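Ticket: two-arm handling cell, strap closure task, handover rules not followed
Site: Standholm, bench cell
Raised by: Prelport support desk
Opened: January 2023
Status: open, waiting for Leemans

Summary
The site reports that the card holder is let go too early when one arm passes hold to the other. The task is a navy holder with light inserts and a strap, worked by both arms together. The cell rules require one arm to have a confirmed grip before the other opens. Out of 90 logged cycles, 16 show both grippers opening inside the same 700 ms window. No damage to the arms. 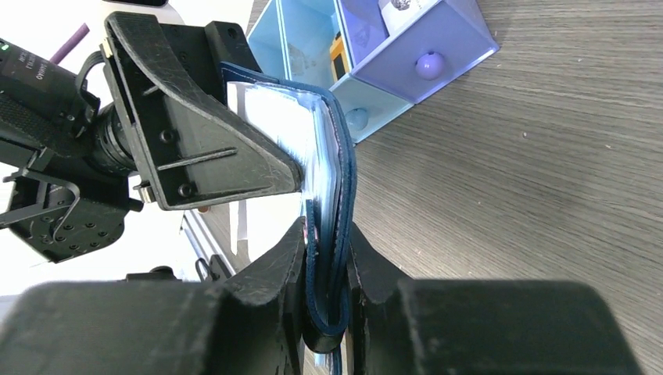 The rule in question is section 4 of the Astthorpe handling guide, which the site adopted last May. It states that grip must be confirmed by finger position and motor current together. The Standholm setup checks finger position only. On a soft item this is weak evidence – the fingers stop at much the same width whether they hold the spine or a fold of the cover.

Checks carried out

1. Compared the controller settings with the signed-off copy. The current check is present but switched off on both arms. No change note found.

2. Read back the release timer. Set to 700 ms, as supplied. The guide treats the timer as a fallback and does not accept it as proof of grip.

3. Reviewed finger wear. The guide asks for a written wear check whenever marks are visible on the gripping faces. The last entry is missing the name of the person who made it. Site asked to repeat the check and sign it. 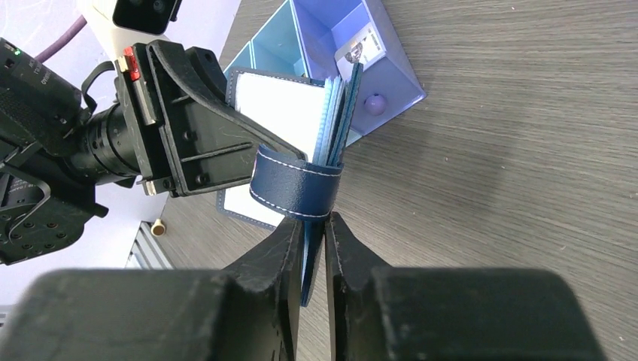 4. Switched the current check on for both arms and ran 26 cycles at reduced speed. No double opening logged. One cycle stopped with a low-current fault on the strap grip, left arm. This is the correct response under section 4, but the site needs a restart procedure for it.

5. Confirmed that the stop button halts both arms together. Passed.

Interim instruction
Keep the current check on. Run at reduced speed only. After a low-current fault, support the item by hand only when both arms are in the stopped state, then open the grippers one at a time from the panel. Record each fault with the cycle number.

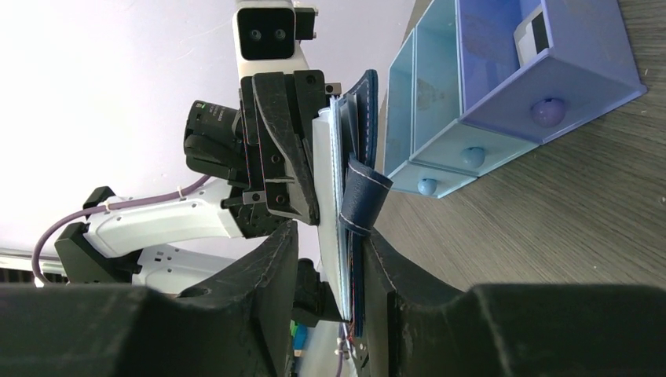
Question from site: can we lengthen the release timer and leave the current check off until Leemans replies?

Reply: A longer timer delays the release without confirming anything, so the cell would still be outside section 4. Leave the timer at its present value and keep the check on.

Outstanding
Leemans to state the lowest current threshold they will support for thin straps.
Standholm to send the signed wear check and the missing change note, if one exists.
Prelport to draft the restart procedure. Full speed stays locked until all of these are attached to the ticket.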